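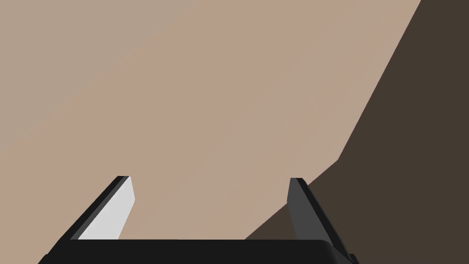

Do I need a real arm to use these recordings?
Any simulator that can step a two-finger gripper will replay them, and the action files load without one.

Category: Datasets / Teleoperation
Reading time: 2 min

Petano Teleop Set

Petano is a set of simulated tabletop demonstrations recorded by remote control. An operator drives the gripper with a hand controller and watches the wrist view while doing it. There are 254 episodes in this release, all recorded with the Isis control client. Failed attempts are kept and marked in the index — filter on the outcome field if you want only the good ones.

Each episode folder holds the wrist view, the gripper opening, the arm pose and the operator's raw input. Raw input is stored before smoothing. If you train on it directly, expect jitter near the start of a reach.
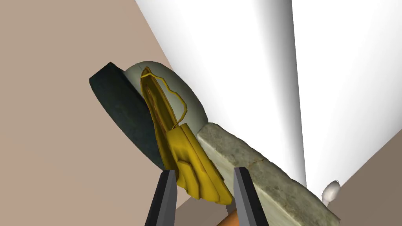
Wrist view: crumpled yellow item above the open fingers, two round discs behind it.

Cluttered layouts are harder to drive than they look. Operators were told to go slowly near other objects and to back off and try again after a bad approach. Those retries stay in the recording as one episode.

Settings

Maximum episode length is 3000 steps. Anything longer was stopped and marked as timed out. We hold out 96 episodes for testing, and the split file should not be edited if you plan to report numbers. The loader is called Wukik and needs five lines of config; a working copy is in the configs folder.

Known problems: the tabletop has no texture, so models that lean on surface detail

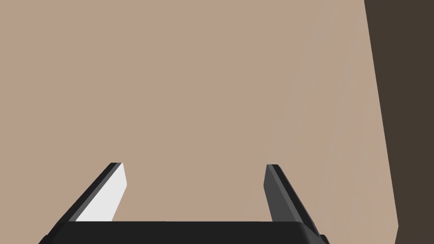
may do poorly when moved to a real bench. Colors are not randomized in this release. The Bickerstaff version, planned for August, will add textured surfaces and a second operator view.

Contact: open an issue in the Petano repository
© Petano project
Back to top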